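Keeping a Gift-Wrapping Kit That Doesn't Turn into a Tangle

Last updated 05/11/2021

Every June I get letters asking why on earth I would bring up ribbon when it's 90 degrees in the shade, and every June I give the same answer, which is that summer is when the weddings and graduations and baby showers come along, and your wrapping things have been sitting in a grocery sack since the holidays getting flatter and more knotted by the week. So pour yourself something cold and let's go through it all together. It really is a pleasant job once you get going, and you'll find at least one pair of scissors you thought was gone for good.

Start with a big table

The kitchen counter is not enough. I know it looks like enough! But you'll run out of counter before you get to the bottom of the bag, and then the tissue goes on the stove and the tape goes on a chair. Borrow the dining table, or a folding table, or a meeting room if you're sorting supplies for a club or an office, and throw an old cloth over it first. I like a plain one in gray or tan. Small things don't skate off the way they do on a bare tabletop, and when you're finished you can gather up the corners and shake all the snips and bits into the trash in one go. It doesn't need ironing. Mine has never seen an iron.

Then lay everything out, and I do mean everything: the rope and cord, the scissors, the pens, the tape dispenser, the tissue. Don't sort as you go. Just get it all out where you can look at it.

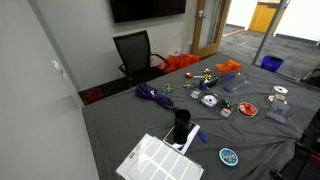

Laurel in Stonton wrote in to say she does it the other way around, one kind of thing at a time, with the rest left in the bag, and that if she had the whole lot spread out at once she'd walk off to make a sandwich and not come back until supper. I can see the sense in that, especially if you only have half an hour. If that's you, do the scissors and tape the first evening and the ribbon the next. The ribbon is what takes the time.

Rope and thick cord

Soft rope makes a lovely tie for a big box, but it's bulky, and it bullies everything it's stored with. Coil it in loose loops as wide as your hand, give the middle a turn or two with the tail end, and leave the store tag on if it still has one, so you'll know what to ask for when you want more. I keep rope out of the small compartments altogether and give it a bag of its own.

Tissue

Tissue that has been used once is perfectly good for stuffing. Fluff it, don't fold it, and let it sit in a clear tub with room to breathe. A little spilling over the top does no harm. Flat new sheets are another matter and should stay flat, in a drawer or between two pieces of cardboard. I've been using the lid of a Weidemann shirt box for years.

Scissors

Keep two pairs of small ones with different colored handles, and decide right now which is for paper and which is for ribbon. Paper dulls a blade faster than you'd think, and a dull blade chews satin ribbon into whiskers. In our house the family knows the colors — or has been told them, anyway.

If a pair has gone gummy from cutting tape, wipe the blades with a little rubbing alcohol on a rag, then dry them well before you put them away.

The divided tray

Now for my favorite part. A long, clear plastic tray with dividers is worth more to me than any of the fancy wrapping stations in the catalogs. My first was a Bumix that I picked up for 2 dollars at a church sale, and when it cracked I bought a Tevska, which has slightly deeper sections. Any brand will do so long as you can see through the sides.

Bows and tape can share one end. The small curly bows weigh nothing, and a roll of tape tucked in beside them keeps them from wandering. Don't press them down, or the loops will lose their spring. Spools go in the next sections along, lying flat with the label up, so you can read what you've got without picking each one out. Tuck the loose end of the ribbon under the spool, or catch it with a scrap of tape folded over at the corner for a tab. A slim tool can stand in beside a spool, point down please, and not where small fingers will find it first.

Whatever doesn't fit on the first try, leave on the cloth next to the tray and come back to it. There's usually one spool too many, and it's better to swap something out than to cram.
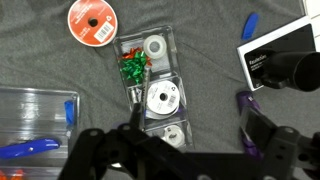 Bringing flat bows back

Set your hair dryer on its lowest heat, hold it well away, and puff each bow for a few seconds while you tease the loops up with a finger. Let it cool before you touch it again. Foil bows won't stand much of this, so go easy. The ones that have lost their sticky backing can be fixed with a loop of tape.

Where to keep it all

A shelf at waist height is best. Under the bed is fine too, if the tray has a lid. I'd stay out of the attic, where the heat makes the tape ooze and the bows go limp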